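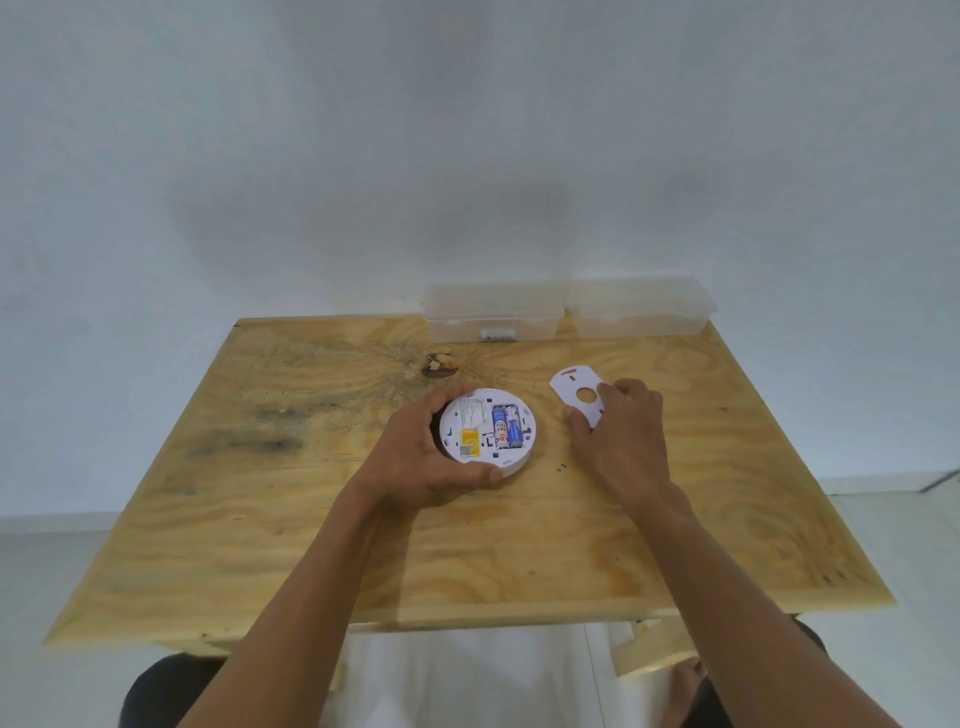
Page 6 – Issue 3

Looking After the Smoke Detector on Your Plolberg Cell

The Plolberg cell comes with a battery-powered smoke detector that goes on the ceiling panel, over the arm and the charging shelf. It talks to the cell controller by radio, and if it hears trouble the controller parks the arm and cuts power to the charging shelf. It's a small part and easy to forget about once it's up there, so we ask everybody to set aside a little time each November to take it down and give it some attention.

Before you start

Press PARK on the controller and wait for the arm to fold itself onto its rest. Turn the main switch to OFF and hang your lockout tag on it. The cell must stay off the whole time the detector is down.

CAUTION: Never reach up past a parked arm with the main switch still on. The arm may move without warning if the controller gets a start signal from the line.

You will need a fresh pair of AA batteries, a small Phillips screwdriver, a soft brush and a table to work at. A lidded box for the screws is a nice thing to have too – they are tiny, and they do love to roll.

Taking it down and changing the batteries

1. Turn the detector counterclockwise until it lets go of its bracket. A gentle twist is plenty.

2. Undo the bracket screws and bring the bracket down as well. You can leave it up if all you're doing is changing batteries, but once a year we'd like you to look it over properly.

3. At the table, turn the detector over so that the open back faces you, and hold it by the rim.

4. Slide out both AA batteries and put in the new ones, following the marks in the compartment. Please don't mix old and new.

5. Brush the dust out of the openings around the rim. Take your time here, and go all the way around.

6. Check the bracket for cracks, especially near the slots where the detector locks on. If you find one, order part 823 and keep the cell off until it arrives.

NOTE: Leave the labels on the back alone, even if a corner has started to lift. You'll want the QR code if you ever have to pair the detector again.

Putting it back

7. Screw the bracket to the ceiling panel, snug but no tighter.

8. Line up the detector with the bracket and turn it clockwise until it clicks.

9. Remove your tag, switch the cell on and hold the detector's test button. The controller should show SMOKE TEST OK. This can take up to 100 seconds, so don't give up on it too soon!

If the message doesn't come, open Safety Devices on the controller, choose Pair, and scan the code on the detector. Owners with a Flotomel controller will find the same menu under Sensors.

Section revised by Sinéad Fahy, December 13, 2022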